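Two-armed stations take over basket packing at Hundville returns shop

HUNDVILLE, December 26, 2021 – Folding and packing returned shorts used to take up most of a shift at Vorneck, a clothing returns shop on the east side of town. Since October, part of that work has gone to pairs of robot arms, and the people who did it have been moved to inspection and repairs.

The shop handles 900 garments on a normal weekday and more after the holidays. It has 15 employees, the same number as before the arms were installed, according to operations manager Baoshan Xue.

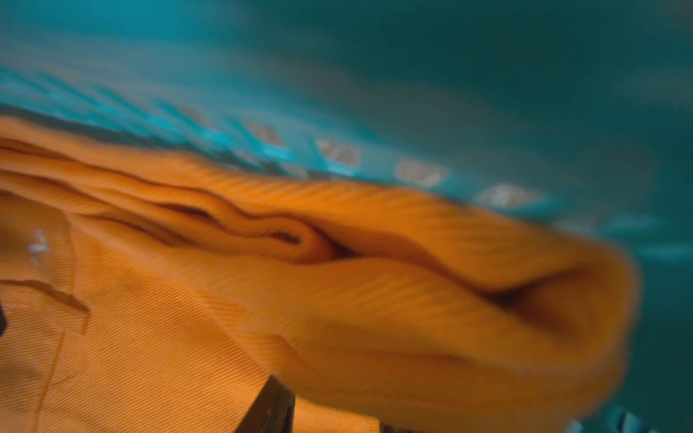 Orange twill at the gripper of one of the arms at Vorneck.

The system was put together by Kemik, a small engineering firm that also maintains it. Each station has two arms on a rail inside a tiled booth. Folded garments are set out on the floor of the booth, and the arms put them in a basket. Full baskets go by cart to the shipping room.

"Thick cloth was the hard part," Xue said. "Thin shorts slide into place. Twill bunches up, and then somebody has to go over and fix it."

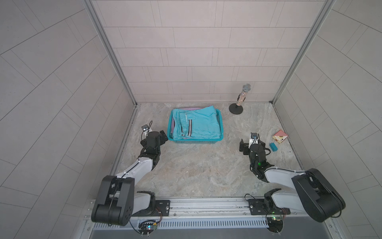 That somebody is often Kaiwen Lei, who packed by hand for four years and now looks after the stations on the morning shift. Lei checks the grippers before start-up, refolds anything that comes out crooked and writes down every stop. In the first week there were 200 of them. Last week there were fewer than 100.

Lei said the new job is easier on the shoulders but takes more attention. "With packing you could think about dinner," Lei said. "Now I'm listening for a motor that sounds wrong."

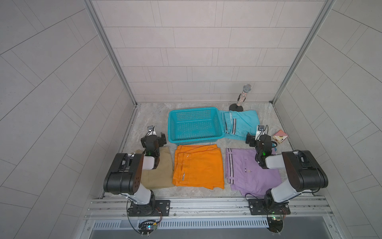

Not everyone on the floor is happy with the change. Two packers who moved to the repair tables said they miss working side by side, and that learning zippers and buttonholes in a few weeks was a strain. Vorneck paid for the training and raised the hourly rate for repair work. It has not raised the rate for inspection, and workers brought that up at a staff meeting this month.

Speed is another open question. An experienced packer is still quicker than a station, Xue said, though a station can keep going through lunch. Mixed orders are still done by hand, as are coats and anything with a long strap. 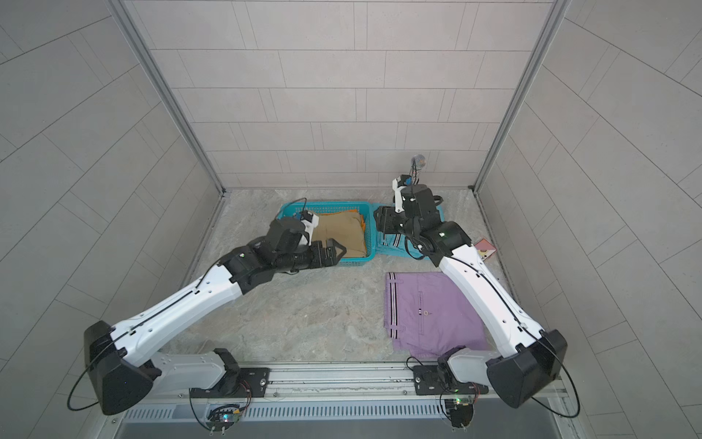

Vorneck plans to run the current setup through the January returns before deciding on more stations. Kemik is working on a softer fingertip for heavy fabrics, to be tested first at the company's smaller shop in Kong. Xue said no jobs will be cut there, and that staff in Kong will spend a week in Hundville with Lei before the arms are switched on.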